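Folding dark T-shirts on a bamboo tile mat

Posted in Bedroom, Linen and Clothing
Written by Bernice Ayaaba. Checked by Yi-chun Tsao.
Last revised December 17, 2021

This page covers folding on a bed that has a tile mat in place of a top sheet. The method for a table or a padded board is on a separate page. The two differ mainly in friction: cotton grips a padded board and slides on bamboo tile. A fold that holds itself on the board has to be held by hand on the mat until the next fold is made.

What you need

A bed with the mat laid flat and the corner straps fastened
A dry, clean cloth
A folding guide (optional, see Step 4)
A drawer or shelf box with its inside width measured

Step 1. Prepare the mat

Wipe the tiles along the rows, then across them. Lint and hair collect in the seams and transfer to dark cotton. Let the mat dry completely. A damp seam leaves a faint grid on the shirt, and the grid is harder to remove than a crease.

Check the mat for lift. If the middle rides up, loosen the corner straps, push the mat down from the center outward, and fasten them again. Small ridges under the shirt will shift a fold line.
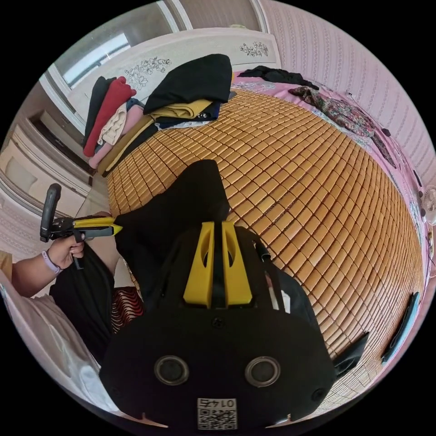
Dark shirts should be folded first, while the mat is at its cleanest. Take each one out of the basket separately and find the collar before laying anything down. Black fabric bunched into a loose point, like the piece on the mat here, gives no clue to front or back by its outline, and seams are hard to read in black. Feel for the collar rib and the neck label. Hold the garment by both shoulder seams, let it hang for a moment, and lower it hem first.

Step 2. Lay the shirt out

Place the shirt face down with the side seams parallel to the rows of tiles. The rows are a ready-made ruler. Pick one seam between tiles near the left side of the shirt and another near the right, and line up the hem corners with them.

Pull from opposite points only: shoulder against hem corner, then sleeve against sleeve. Pulling from one point drags the whole shirt across the tiles and the alignment is lost.

Step 3. Flatten

Press with the flat of the hand from the spine of the shirt toward the sides. Do not rub. Rubbing moves the cloth in short jumps as it catches on the tile edges and leaves fine diagonal wrinkles near the shoulders. Wrinkles that survive two passes need steam and will not improve with more pressing.

Step 4. Fold

1. Bring the right side in to the midline, sleeve included. Hold the edge down.
2. Turn the sleeve back so that it lies along the outer fold.
3. Repeat on the left side.
4. Fold the hem up to just below the collar.
5. Fold once more, bottom to top. For a narrow drawer, fold in thirds at this point.

We use the Plumosero guide, a thin sheet that sits between the shoulders during the first three folds. It is 200 mm wide, which suits the Ranport shelf box. The older Grururus guide also works but has a rough back that can catch in the seams of the mat. Without a guide, count tile rows on the first shirt and use the same count for the rest of the stack. 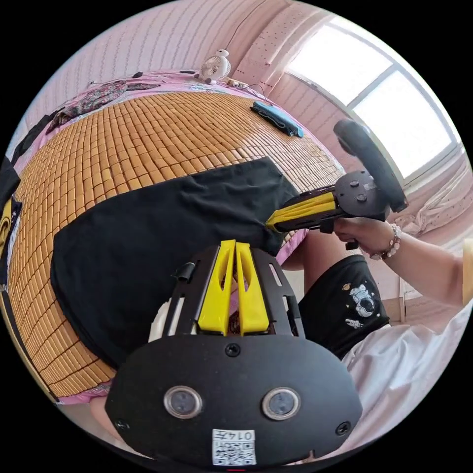
Heavier cotton needs one change. At the second fold, the layers are thick enough to spring open when released. Leave one hand on the collar and make the hem fold with the other, then press the stack for a few seconds before lifting it.

Step 5. Lift and store

Slide both hands under the folded shirt from the sides, palms up. Do not pinch it by the top layer. Stack no more than 10 shirts on the mat at one time, as taller stacks lean and slide.

Common faults

Fold drifts to one side: the side seams were not parallel to the rows. Open the shirt and return to Step 2.

Collar folds under: the last fold was brought up too far. Stop short of the collar rib.

Lint lines on the front: the mat was not wiped across the rows. Brush the shirt, then repeat Step 1 before continuing.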